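Hostine Bench Pair, two-arm set
Replacement wrist cable kit and service notice

Maker: Hostine
Sold by: Jisovness
Status: In stock. Sets shipped before January need the wrist cable kit, see below.
Warranty: 2 years on arms, 1 year on cables

The Bench Pair is a set of two tabletop arms with matching grippers, one controller and one stop button. It is meant for small shops and teaching labs that want two arms working on the same part: one holds, the other inserts, turns or wipes. Both arms run from a single program, and the controller checks them against each other before every move.

Service notice

We have had 4 reports of an arm stopping in the middle of a job with a wrist fault on the display. In two of them the gripper also opened and dropped the part. There were no injuries. One customer lost a glass fitting and another had a bent gripper finger.

The cause is the wrist cable on the early sets. When the wrist is turned fully one way and then the elbow is folded, the cable pulls tight at the connector. After enough cycles the connector works its way out by a hair. The controller loses the wrist signal and stops the arm, as it should. It should also keep the gripper closed, and in the old software it did not.

Two things fix this. The cable kit replaces the cable and adds a clip that takes the strain off the connector. Software 37 keeps the gripper closed after a wrist fault until someone opens it by hand from the panel. You need both. The software alone will hold the part but the arm will still stop.
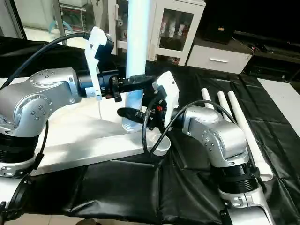

Cable slack is the first thing to check on any pair, old or new. Fold the elbow, turn the wrist to each end of its travel, and watch the connector the whole time. It should not move. Too much slack is its own problem when the grippers have to meet, as they do at the upright white pole, where one gripper sits under the other. The cable that arcs over the right arm and drops in a loop toward the table is the part to watch in a setup like that. Run the job once at the slowest speed and make sure a loop never passes between the two grippers or catches on the work. If it does, shorten it at the clip. Do not tape it to the forearm. Tape holds for a day or so and then lets the cable slide toward the joint.

What to do until the kit is fitted

Keep wrist turns to half travel in the program settings.
Do not lift anything that would cause harm if dropped.
Stay out of reach of both arms after a fault. When one arm stops, the other finishes its current move before it stops.
Do not press Resume after a wrist fault. Press Stop, switch the controller off, seat the connector, then start again from the home position.

That third point has caught people out. The stop button cuts both arms at once, and it is the right thing to press if you need to reach in.

Fitting the kit

The job takes about half an hour per arm. You need the hex key that came with the set. Switch off at the wall, support the forearm with your free hand and take out the two screws on the wrist cover. Swap the cable, press the clip on until it clicks, and put the cover back. Run the wrist check from the service menu afterward. If it fails twice, leave the arm off and write to us.

Technical questions about the notice go to Asanka Ekanayake at the Jisovness service desk. Please give the serial number from the underside of the base, the software number, and what the arm was doing when it stopped. A copy of the fault log helps a great deal.

In the kit

2 wrist cables
2 strain clips
Spare cover screws
Printed fitting sheet

The kit is free for sets shipped before January. For all other sets it is sold as a spare. The cable is rated for 1,000 hours of use, after which we suggest replacing it even if it looks fine.

Works with

Hostine Bench Pair, all versions
Hostine Bench Single (one cable and one clip will be left over)

Does not fit the Diekmann wrist adapter. Customers using that adapter should keep to half travel and contact the service desk.

Notice dated November 24, 2024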